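Sorting box

A sorting box is a closed container with one or more openings in its upper face, used for grouping small objects by color, shape, size or texture. It is found in preschool rooms, occupational therapy and home play. The term covers both single boxes and sets placed side by side, each box standing for one category.

Construction

Most sorting boxes are made of cardboard, wood or molded plastic. Cardboard types are cut from flat sheet, folded and painted or covered in colored paper. The diameter of the hole sets the largest rigid object the box will accept; 65 mm is a common size in the Mustonen pattern. Soft items can be pressed through a smaller hole.

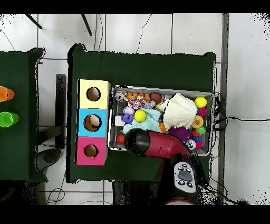 Sorting material is normally held in a separate open tray, so that the user picks from a mixed supply. A raised rim keeps balls from rolling off the table. Mixed trays often combine several textures: a knotted yarn ball, a perforated orange ball, a spiky purple ball and plush toys may lie together in one metal tray, next to boxes in yellow, blue and pink. Such a supply does not match the box colors one to one, and the rule for sorting must be set beforehand - by texture, for example, or by size.

Variants

The Dultora box has a hinged lid for emptying. The Astthorpe set, described by Fatima Yusuf, consists of 6 nesting boxes and 50 loose pieces.

See also: Shape sorter; Posting box; Treasure basket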